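Home > Guides > Kitchen and recycling

Setting up a two-bin sorting corner

I put off sorting our recycling properly for years, and what finally got me going was two little bins and a spare bit of tabletop. It takes 18 minutes if you have everything to hand, and I do think it's worth making a cup of tea first.

Step 1. Pick two colours
Choose bins of the same shape in colours you can tell apart when half asleep. Ours are grey for paper and card, and yellow-green for drink bottles.

Step 2. Find them a home
Keep them together, at a height where you can see straight down into them. I tried ours 60 cm from the kettle and everybody used them - even my teenagers!

Step 3. Start with what you have
Stand the bottles upright with their caps on, taller ones beside shorter ones, and let the necks poke out over the rim if they want to. Paper and small cartons go flat in the bottom of the other bin. 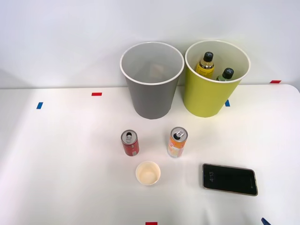
Step 4. Empty little and often
Small bins fill up quickly, so I take ours out every 48 hours, usually in the evening once the washing-up is done. Give each one a rinse with warm soapy water and let it drain upside down on the rack.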